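The pilgrim road from Zerkatley to the shrine at Stedotley is 118 kilometres long, and for most of its history the diocese was content to let it stay obscure. Then the old priest at Stedotley died, a younger one found the visitors' book, and now there's a stamp, a hostel and a strong opinion on walking poles.

The visitors' book opens in 1,931 entries' worth of bad handwriting. People have asked for rain, for less rain, for a husband, for the return of a ute. One page in green ink asks only that the choir be given a different hymn. It's the best local history the district has, and it was kept for decades in a biscuit tin under the vestry sink.

I walked the road in July with a parish group led by Edeltraud Janssen, a retired maths teacher who has done it nine times and regards blisters as a failure of preparation. We left after the 6 am blessing. By Murthy, the first night's stop, the conversation had moved from grace to feet and it never really moved back.

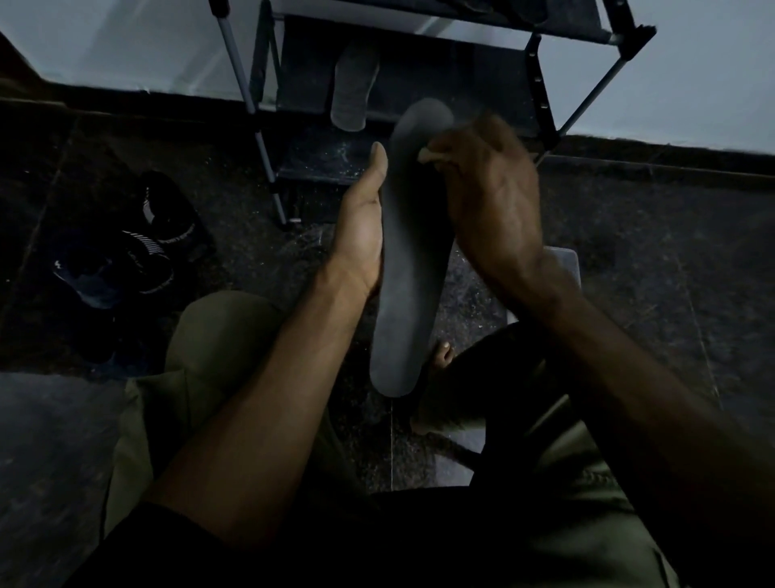
Pilgrimage, as the church practises it out here, is a very physical sort of religion. The sermons on the way mention the soul, but the evening talk is all heels and arches, and a dark grey insole held up in two hands over a bare foot gets the kind of attention usually kept for a relic. Edeltraud had views on insoles. She also had views on socks, on people who sing before breakfast, and on the Second Vatican Council, and by the third day I could have passed an exam in any of them.

The road crosses the river at Borix, where the Uniting congregation puts on soup for the Catholics. This began as a courtesy and has become a contest. The year before, the Anglicans had turned up with scones. "I'm all for Christian unity," Edeltraud said, taking 2, "but I wouldn't want it to go so far that they stopped competing."

At Stedotley there were 300 people on the grass for Mass, most of whom had come by car. The bishop thanked the walkers, who were asked to stand. We managed it in stages. A woman behind me had driven up from Zerkatley that morning in an hour and a quarter, and she told me she'd found the whole thing very moving.

The new priest wants signposts by next winter. Edeltraud is against them.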